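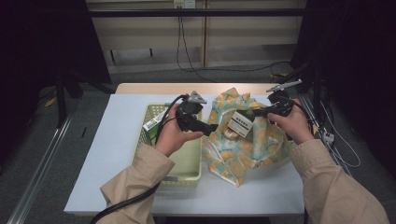 The green basket and the fruit bag

My neighbour Rosine Gaillard went off to Orstead on the 459 bus with one small suitcase and left me the fruit bag. You know the sort of thing, soft cloth, oranges all over it, holds far more than it should and won't stand up on its own. She'd hung it on my door handle with a note pinned to the strap. "Dear, please sort. Basket for me, bag for my sister. Back Friday. Don't let Luangrath have anything."

I have never met anyone called Luangrath. I didn't know Rosine had a sister, either, and I've lived across the landing from her for two winters. But I'm the kind of person who gets given jobs (my mother says I have a helpful forehead), so I fetched my basket, the pale green one I normally keep the pegs in, and got on with it.

The trouble was that the note didn't say which things were for whom. There were small boxes at the bottom, down among the creases, and every time I stood one up the cloth slid over and swallowed it again. There was a scarf, a packet of birthday candles and a savings book from a bank in Matora that I did not open. All right, I opened it. It had one entry, 2000, and then page after page of nothing, and I shut it again feeling like a burglar.

The scarf was easy. I'd seen her wear it, so it was hers and it went in the basket. The candles I put back in the bag, then in the basket, then on the windowsill, where they could stay neutral. Then I got to the boxes and I was properly stuck, so I rang her.

"Which boxes are yours?" I said.

"The ones I like," said Rosine, over what sounded like a great deal of wind.

"And who's Luangrath?"

"Has he been?" she said, very sharp, and then the line went, and when I tried again it rang and rang.

Well, you can't put the kettle on after a thing like that and pretend it's an ordinary afternoon. I did put the kettle on, but I stood next to it with my arms folded. When the knock came I very nearly went through the ceiling.

It was a man of seventy or so, small, in a good coat, holding his hat against his chest like somebody at a graveside. He said he was sorry to trouble me and was Madame Gaillard at home? I said she wasn't. He said he'd come from Bunevham, two trains and a walk, and that he had reason to think she had something belonging to him. And the whole time he was looking past my shoulder at the bag.

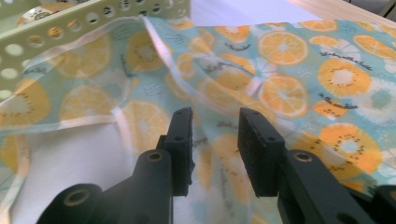
"I chose that material," he said. "It was going to be kitchen curtains."

I didn't say come in, but he sort of drifted in regardless, and I found myself making a second cup. It took him most of it to get going. There had been a flat in Matora, and a kitchen with a window over the yard, and he and Rosine were going to be married in December. He'd bought the cloth off a market stall for far too much money because she'd laughed at the oranges. She'd got as far as pinning the hems. Then there was a quarrel about the sister (he wouldn't tell me what, and I did ask, twice) and she packed up and went, and took the curtains with her.

"And she made a bag of them," he said.

"It's a very good bag," I said. It was all I could think of.

He asked if he might hold it. I thought about the note. Don't let Luangrath have anything – but holding isn't having, is it? So I tipped the last of the boxes out on to the table and passed it across. He didn't go soppy over it. He turned it inside out, the way you'd look at a shirt in a shop, and ran his thumb down the seam.

"She's used my thread," he said. "The green. I told her it was the wrong green."

"It looks all right to me."

"It does now," he said.

He wouldn't stay for supper. At the door he took a little brass key from his waistcoat and put it in my hand, with a tag on it that said 916, and told me that was for her, and she'd know which station. Then he put his hat on and went down the stairs one at a time with his hand on the rail.

So that was Luangrath, and I hadn't let him have anything. I'd followed my instructions to the letter and I felt terrible.

I put the boxes in the basket after that, every one of them, and let the sister whistle for them. I folded the bag with the seams to the inside. Then I unfolded it, because it looked so mean like that, dropped the key in the bottom and hung it back on the door handle, her door this time.

Rosine came home on the Friday, in the rain. I heard the suitcase bump up the last few stairs, and I heard it stop. I had my hand on the latch for ages, waiting for her to knock and shout at me. What I heard was the suitcase going back down.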